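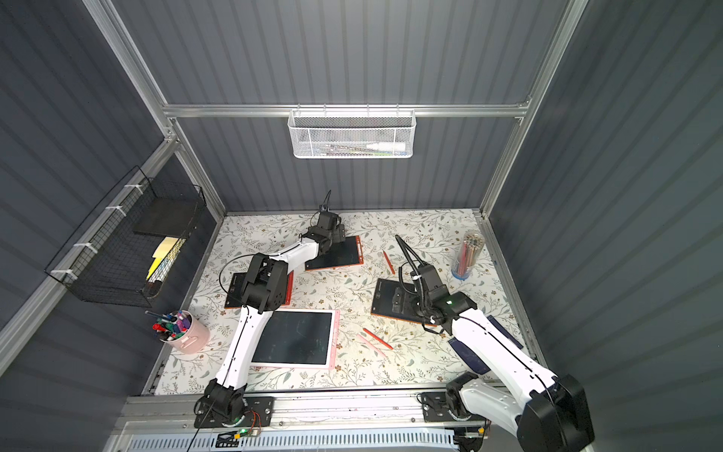
Rail storage on the back and left walls, tablets on the table.

Forum > Desks and Small Workspaces > Storage
Thread: Hanging baskets on extrusion rail, and what to do with LCD writing tablets

fvergara
I am sorting out the storage on an enclosed bench: ribbed dark grey panels on three sides, aluminium extrusion at the corners and across the back. The table has a cream printed covering that I would like to keep clear for the writing tablets, so everything else has to hang or stand at the edges.

Present arrangement:
White wire-mesh basket on the back rail, for pens and the nozzle bottle.
Black wire grid on the left wall, fixed with white cable ties, for sticky notes and flat items.

Two questions. Do cable ties hold long term on a grid carrying paper, or should I change to T-slot hooks? And how do people store LCD tablets when not in use? I have no good answer for the second. At present they stay on the table.

Facundo

s_hagedorn
Cable ties are adequate for paper. The failure I have seen is creep: the tie stretches slightly, the grid tips forward and the notes lean out. Two ties per corner, crossed, stops most of it. Check them in August if the room gets hot.

T-slot hooks are tidier but they slide unless you put a nut behind each one. I used the Busmont pattern in our Pleston workshop and went back to ties after seven months.

dunstan_f
Disagree on ties. They are fine until you want to move the basket 35 mm to the left, then you are cutting and replacing all of them. Hooks with a grub screw cost more once. I have 12 on a 597 mm rail and can shift any of them with a hex key.

s_hagedorn
How often do you move a basket 35 mm?

dunstan_f
More often than I would like. The pen basket should sit where the hand goes, and that changes with the work.

gzapata
On the tablets: they do not like being stacked face to face. The screen is pressure sensitive, so anything hard resting on it leaves a mark. It will usually erase, but a point load over several weeks can leave a line that does not fully clear. Stand them on edge in a file rack or lay them flat side by side.

Also check the lock switch, if yours have one. On mine it is on the back and gets knocked when the tablet slides into a rack. The erase button then appears dead and people blame the battery. 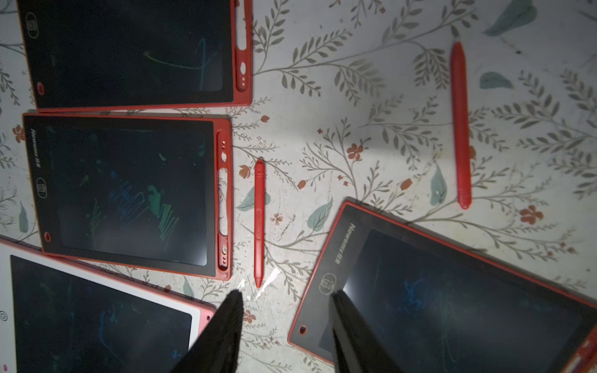 The other thing to settle is where the styluses live. If the tablet has a moulded slot down the side, use it. A loose stylus rolls, and a slot costs no table space. The drawback is that most slots grip poorly once worn, so a tablet stored on edge should go in with the slot uppermost.

If you have mixed models, try each stylus in each slot and label the ones that fit. A strip of masking tape is enough.

dunstan_f
Agreed on slots, not on the file rack. The thin frames flex in a rack with wide gaps. I lay mine in a shallow Drarnamis drawer tray with felt between.

gzapata
Felt is fine. I have not seen a frame flex enough to matter, but my rack has narrow gaps. Measure the thickness before buying either.

fvergara
Useful. There is no drawer under this bench, so a rack it is, or a second grid on the left wall if the ties will carry it. A tablet weighs very little. Does anyone object to keeping marker pens in a cup on the table instead of in the basket?

s_hagedorn
Yes. Felt tips should be stored horizontally. Standing tip up they dry at the point. 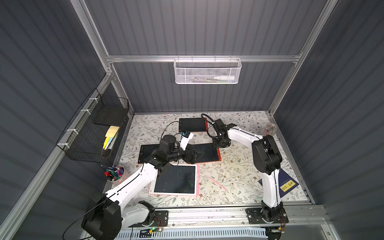 Florencia Domínguez

I would keep the cup. Markers stored tip down in a cup are fine, and they are quicker to find than in mesh, where thin pens work their way through the holes and hang there. A round cup near the left front corner suits a left-handed user; for a right-handed one it belongs on the other side.

What I would move is the bottle. A nozzle bottle lying on its side in open mesh will drip sooner or later if the cap is not seated, and everything beneath gets it. Stand it in a jar or a clip. Pencils do well in a plain glass jar in a back corner, well away from elbows.

Covered books should not share the table with tablets in use. They end up on top of one.

s_hagedorn
Tip down is worse for some inks. It floods the nib. Horizontal remains the safe answer if you do not know the type.

Florencia Domínguez
For double-ended pens, yes. For ordinary water-based markers I have had no flooding with the caps on.

fvergara
Cup stays, bottle moves. I will fit a second grid with crossed ties and report if it creeps. Is the Aidoo rack the one with narrow gaps?

gzapata
Yes, the smaller size. The larger one has the gaps Flynn is complaining about.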